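# The bin on the table

Nisha Tomar has been selling me on bins for most of a Thursday morning, and I am still not sold. 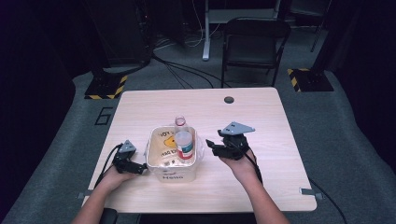 Tomar runs Gonton, a tidying service with three employees and a waiting list. Her method is simple enough: every surface in the house gets one open bin, and whatever has no home goes into it until evening. "People don't put things away because putting away is five decisions," she says. "A bin is one." I point out that a bin is also a pile with walls. The cream plastic one on her table, with "Hello" printed on the outside and a cartoon figure inside, has a clear bottle and a jar in it, both over to the right. She looks at it fondly. I ask when they'll leave.

"Tonight," she says. And if they don't? "Then you see them tomorrow, which is the point. No lid."

The no-lid rule is the part I find hardest to argue with. Her old employer, Rathore, sold lidded boxes by the stack, and she says she opened over 100 of them in clients' closets before she quit. "Same receipts, same dead batteries. They paid for the box and forgot the box."

Still, she sells bins too – a Zeltent model, five dollars each, offered at the end of the first visit. Doesn't that bother her? "Use a salad bowl," she says. "I tell everyone that."

I asked two of her clients. One had been told about the salad bowl. The other had bought six bins, and keeps a seventh, from Komgate, for the lids of things she can't find.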